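Folding and tidying in a bedroom with the Hidberg hand kit

Written by Ginevra Caruso for the Kwofie workshop pages

The Hidberg hand kit is made for people who want to teach a robot some housework but do not have the robot at home. You hold the gripper in your own hand, you do the task with it, and the kit keeps the recording for later training. I have used it since July, mostly in bedrooms, and in this page I explain how I prepare a session with clothes and bedding. The kit can be bought or hired. I hire mine from Zilham, who send it charged and with a spare pair of fingers.

Before you start

Open the curtains and let in as much daylight as you can. Take away anything you would not like to have in a recording, such as letters, family photographs or medicines. Leave the rest of the room as people live in it. A bed with a mat, a few blankets and some clothes on it is better practice material than a bed made up like in a hotel.

Check that the fingers close straight. Squeeze the trigger slowly, look from above, and see if the tips meet along their whole length. If one finger stands a little forward, loosen it, push it back to its base and tighten it again. Then wipe the two round openings on the housing with a dry cloth.
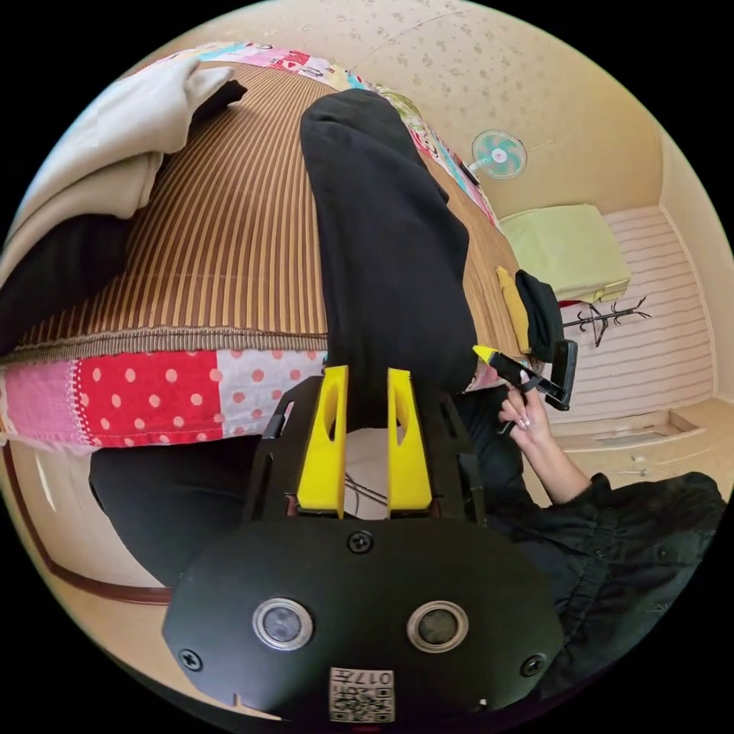 Next, write down the number from the label on the housing. The Hidberg program asks for it when you begin a new session, and if you type the wrong one, the calibration will belong to another unit. I lost a full morning of work this way. Oduor Lyimo at Zilham could repair the files, but it took him two evenings and I was ashamed to ask.

Making the recording

1. Hold the gripper still over the bed until you hear the short tone.
2. Move to the first piece of cloth. Go at half the speed you would use with your bare hand.
3. Close the fingers on an edge or a corner, never on the middle of a thick quilt.
4. Lift, carry, put down, open. Wait a moment before the next piece.
5. When the task is finished, hold still again and press stop.

If two people work on the same bed, agree first who takes which side. Arms that cross over each other make a recording that is hard to use.
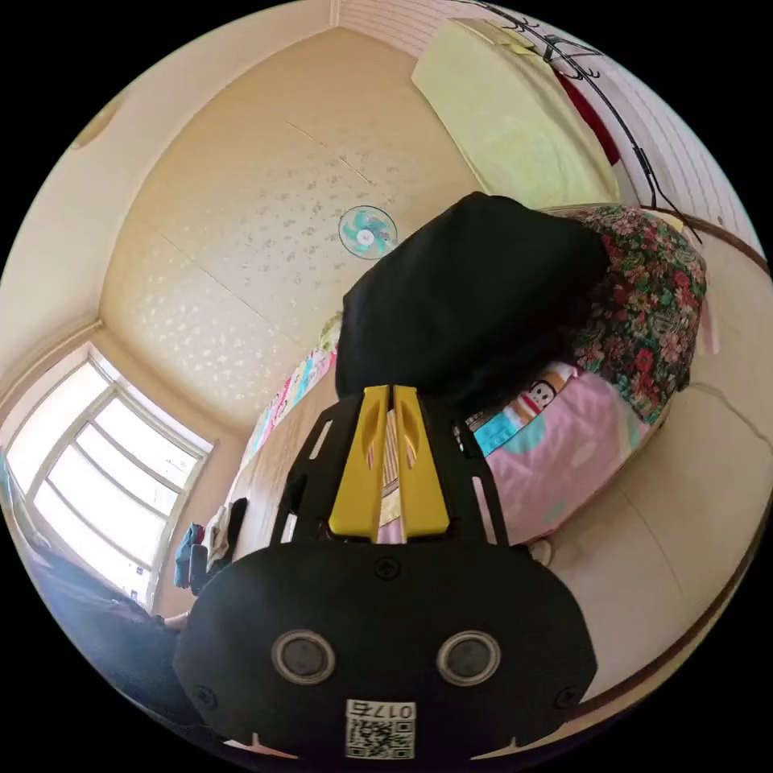
Is the gripper too heavy for a long session?
The unit weighs 672 grams, and for the first half hour I do not notice it. After that my wrist becomes tired and my movements become careless, so I stop and drink a tea.

Soft and heavy things

A thin shirt is simple. A thick quilt is not, and here the kit shows its weak side: the fingers open less than I would like, and the cloth slips when there is too much of it. Take a single fold and pull it towards you in short steps. For dark jackets, put them on something light so that you can see the edges yourself.
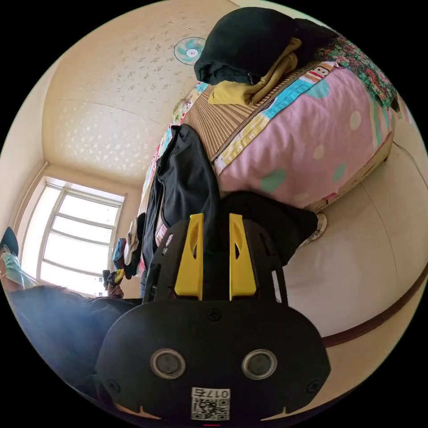

The gripper in use beside the bed, with its two yellow fingers upright.

After the session

Copy the files the same day. The memory holds 800 short recordings, and when it is full the unit stops without a warning sound, which I have reported to Hidberg. Throw away the recordings where you dropped the gripper or talked to somebody and forgot the task. Then remove the fingers, clean them with a damp cloth and let them dry before you close the case.

For a person who works alone, I find the hire price fair. The printed manual is short and partly unclear, especially the four pages on calibration, so ask for the newer version when you order.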